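**Ticket 622: Ventilation stopping during occupied hours, Cellmont Building, Suite 2**

Opened: Saturday, September 12, 2026
Requester: Ekene Okafor, tenant operations
Assigned to: Stondstead Facilities Support, building controls desk
Status: Closed, with one open item transferred

**Request as received**

Supply air in Suite 2 stops in the middle of the afternoon and does not return until the following morning. Staff report stuffiness and headaches. The wall sensor showed 2,000 ppm carbon dioxide shortly before the end of the working day. The tenant runs a portable air purifier in the suite, but it has made no difference to the sensor reading.
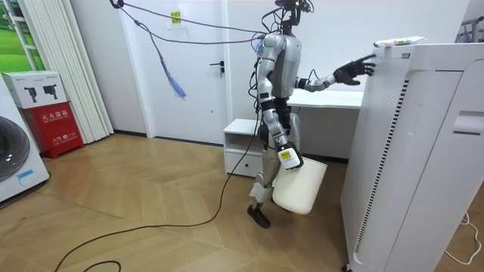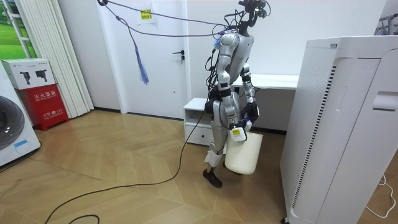

Suite 2, Cellmont Building.

**Initial response**

The desk confirmed receipt and advised the requester that a portable purifier filters particles and does not bring in outside air, so a high carbon dioxide reading would be expected if the supply fan were off. The tenant was asked to open the corridor transfer grille and to leave the wall sensor in its present location until the fault was found.

**Log**

*09:40.* Reviewed the Wisance scheduling console. The suite is listed as occupied from 7:00 a.m. to 7:00 p.m. on working days, which matches the lease. No override is recorded. No alarms are listed for the air handler.

*10:15.* Reviewed fan status history. The supply fan stopped at 2:00 p.m. on each of the last several working days and started at 2:00 a.m. The run time is the correct length but begins and ends five hours early.

*10:30.* Checked the clock on the air handler controller. The controller displayed a time five hours ahead of local time. The console clock was correct. Asked Oyelaran, the controls contractor, whether any work had been done on the unit.

*11:20.* Oyelaran replied that the controller firmware had been updated as part of the regular service visit. The update returns the time zone field to its default value. The field should be set again by hand at the end of the visit, and the service sheet has no entry to show that this was done.

*11:35.* Entered the correct time zone and restarted the controller. The displayed time was correct after the restart. The schedule had been cleared by the restart and was sent again from the console.

*11:50.* Fan running. Outside air damper commanded to 100 percent for a purge. Position feedback remained at zero.

*12:10.* Technician attended the roof unit. The damper blades were open. The feedback wire had come loose at the terminal block. Wire reseated and feedback then agreed with the command. Terminal screws on the adjacent points were checked and tightened.

*13:05.* Damper returned to automatic control. Requester asked to report the wall sensor reading at 3:00 p.m., one hour past the former stop time.

*15:00.* Requester reported that air could be felt at the ceiling diffuser and that the reading was falling. Fan status on the console agreed.

**Requester comment**

> Thank you. Please confirm whether the heating schedule was affected as well. We had two cold mornings that we put down to the weather, and I would like to know before I write to the staff. Also, the console sent us no alarm at any point. Is that correct behavior? — E. Okafor

**Reply**

The heating valve is on the same controller and followed the same incorrect clock. It is now on the correct schedule. The console raises an alarm when the fan does not obey the controller. In this case the fan obeyed a controller that had the wrong time, so no alarm condition was met. The desk has added a daily comparison of controller time and console time for this building. A difference of more than 2 minutes will now open a ticket automatically.

**Cause**

Time zone field not restored after firmware update. The loose feedback wire was a separate fault and did not reduce the air supply.

**Open item**

Oyelaran is to add the time zone setting to its service sheet and to check the other controllers at Cellmont. Transferred to the contractor's account. The next scheduled service visit is in December.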